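4.2 What the open day taught us about the bin task

I should say first that I never meant the open day to end up in this paper. We had been asked to keep the Patari cell running through a September afternoon so that visitors could wander in and have a look, and my plan was to let it pick blocks out of the bin and answer questions about motion planning. Then Violeta Bravo suggested we log everything as usual and let the visitors choose which block went next, and that turned out to be far more interesting than the planner talk I had prepared (which I never gave!).

The set-up was the one from Section 3, with the same grasp scoring and the same speed limit of 30 per cent. A visitor would tell us in their own words which block they wanted, Violeta typed the request in more or less word for word, and the system either picked a target or asked for a clearer instruction. I had assumed people would go by colour and be done with it. They did go by colour, but only as a starting point, and after that all sorts of things came out: "the one that's fallen over", "the lonely one", "the one it's going to miss".

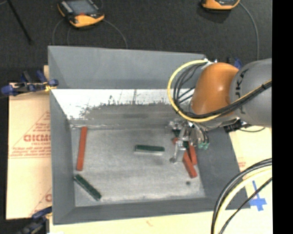 Figure 7. The bin task during the open day at Zandberg.

Our language front end, Darkik, was tuned on 4,000 typed requests, nearly all of them written by people in our own group, and I think we had all drifted into the same way of talking without noticing. We say "left wall, long side parallel" and things like that. A visitor faced with the layout in Figure 7 has no trouble with the orange-red block, standing off by itself near the left wall, but the two red ones lying close together under the gripper are another matter. People said "the red one" and then laughed and had another go. Quite a few said "the front one", and front depended entirely on which side of the bin they were standing. Darkik takes front to mean nearest the camera, always, and it never asks. That is a plain design mistake and it was mine.

We have since gone through the afternoon's log and marked each request by hand, following the scheme in Pelletier's thesis with two small changes. We merged his "relative" and "ordinal" classes – I could never tell them apart reliably – and we added one for requests that only make sense from where the speaker stands. That last class is the one I'd now build the whole study round if I were starting again. It hardly appears in our training set, and I can't remember typing one myself.

One more thing, for anybody planning something similar: keep the microphone well away from the controller fan. We lost a good stretch of comments that way, and the typed requests are all we have for it.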